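Quick one, written between loads of washing. How to clear a table that's turned into a junk shelf, using one open tin and not much else. Takes me 10 minutes now. First time was way longer.

## What you need

- one old tin or box, lid off (cookie tin, tea tin, whatever)
- a damp cloth
- a trash bag
- somewhere to put the tin after

No dividers. No label maker. I bought a set of dividers from Hutirmont once and they're in a drawer, doing nothing.

## Step 1: Pick the box first

Do this before you touch anything else. If you start sorting with no box you just make piles, and then the piles live there till Thursday. Want low sides and a wide top so you can drop stuff in with one hand. Red is good, easy to spot from across the room.

Set it right on the table. Not on a chair, you'll forget it.

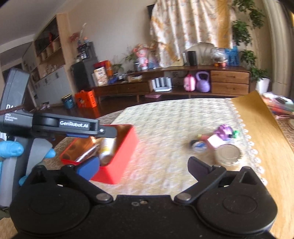
Biggest thing goes in first. Cans, bottles, anything round — lay them down, let them lean on a side. Standing up they tip over the second you move the box and take the small stuff with them.

## Step 2: Small stuff on top

Now go around the table once. One direction, don't double back. Anything smaller than your hand that doesn't belong there goes in the tin:

- balls, toys, toy parts
- little bottles
- caps with no bottle, bottles with no cap (put them together if they match, obviously)
- random metal bits
- glasses, but put these in LAST and off to one side, so nothing heavy lands on them

Don't sort yet. My friend Aniela sorts as she goes and she's still at it when dinner's ready. Sort later, sitting down.

Wrappers get the trash bag. Check them first, I've thrown out half a snack more then once.

## Step 3: Leave the stuff that lives there

Pens, coasters, mugs in use. Those stay. Just push them to one side so you've got a clear middle.

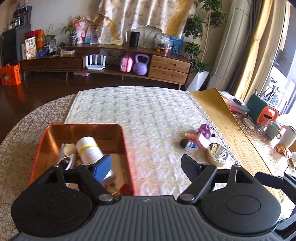
Papers go in one stack, biggest on the bottom, and that's all you do with papers today. Reading them is a diffrent job.

Cups and glasses to the sink if they're done with. If somebody's still drinking, leave it, not worth the argument.

## Step 4: Cloths and mats

Got a runner? Lift it off from both ends at once so the crumbs stay in the middle, shake it outside. Lace edges snag, so watch rings and watches. Plastic-y placemats just need a wipe. Corners that curl — flip the mat over, couple of heavy books on it overnight. Mostly works.

Tablecloth last. Smooth from the center out.

## Step 5: Empty the tin

Same day!! Otherwise it's a second junk drawer. Carry it room to room and drop things off. Whatever's left at the end with no home, either give it one or toss it.

Then the tin goes back on its shelf, empty, lid next to it.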